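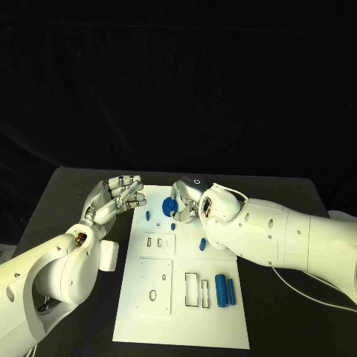 Used two-arm setup with five-finger hands, or new with grippers? Budget help please

stamia_bench
Posted in Buying and Budgeting

Hi all, Adwoa here. I finally have a yes from my boss at Stemumholm to put in a request for a two-arm station with proper hands, and now I'm scared of the spreadsheet. The job is small part placement on a flat board: pegs, cylinders, and a round disk with a hub, all going onto one board. We do short runs and the parts change all the time.

Option one is a used pair of arms with five-finger hands through a reseller called Irent. Option two is new arms with plain two-finger grippers, same total give or take. What I can't work out is what to put down for running costs. I have 1,000 a year penciled in for "spares and misc" and I suspect that's a joke. Has to be in by June.

lennox_a
Reply

1,000 is a joke, yes, sorry. For a used pair with hands I'd want three times that in year one. Fingers are where your money goes. Every joint in those things is a wear part, and resellers love to quote you the arms and go quiet about the hands.

Also ask who does the wiring. Looks like you've got open spots at the wrists with the insides showing. I'd want covers on those before it does a full shift, and I'd want the price of the covers in writing.

stamia_bench
Reply

Covers weren't on my list at all, thank you! Adding them now. Do you mean three times for both hands together or each?

lennox_a
Reply

Together. Each if you buy from the wrong people.

WaltraudG
Reply

I'm going to disagree with Alasdair a bit. We've run hands for two budget years and spent around 800 on fingers in total, because we keep the forces low and we don't let new people play with the settings. What ate our budget was boards and fixtures. Every time a part changed, somebody needed a new plate with new slots, and that came out of the same pot. Give fixtures their own line or you'll be begging by fall.

And why hands? For pegs and a disk I'd go with grippers and not think about it again. Five fingers is a lot of motors to pick up a cylinder.

nhyira_s
Reply

Waltraud, she said the parts change all the time though. We went the gripper route and ended up with a drawer full of custom fingertips at 200 a set. I counted when I did our renewal and we were on set number 7. That's real money, and it's also real time — someone has to swap them, then re-teach the pick points. Nobody budgets the hours.

WaltraudG
Reply

Fair on the hours. I still think 7 sets says more about your fingertip design than about grippers :)

nhyira_s
Reply

Rude. Possibly true.

aba.ofori
Reply

Can I ask the boring one, what does Irent give you for support? We bought used through Mensah and the arms were fine, but the software license didn't move with them and we had to buy it again. It's the one thing I'd get on paper before you compare totals. I'd also ask for a trial week with your own board and your own parts. Load the disk, then the smallest peg, then everything, and write down how many drops you get per shift.

stamia_bench
Reply

Oh no, the license. I just assumed it came along with the arms. Emailing them tonight.

So my list is now: hands spares at Alasdair's number, fixtures on a separate line, wrist covers, license transfer, hours for re-teaching. The total is already ugly and I haven't even added shipping. Does anyone put in a line for a second pair of hands as backup, or do you just live with the downtime?

lennox_a
Reply

One spare hand, not two. Check whether the left and right ones are interchangeable first — mine weren't.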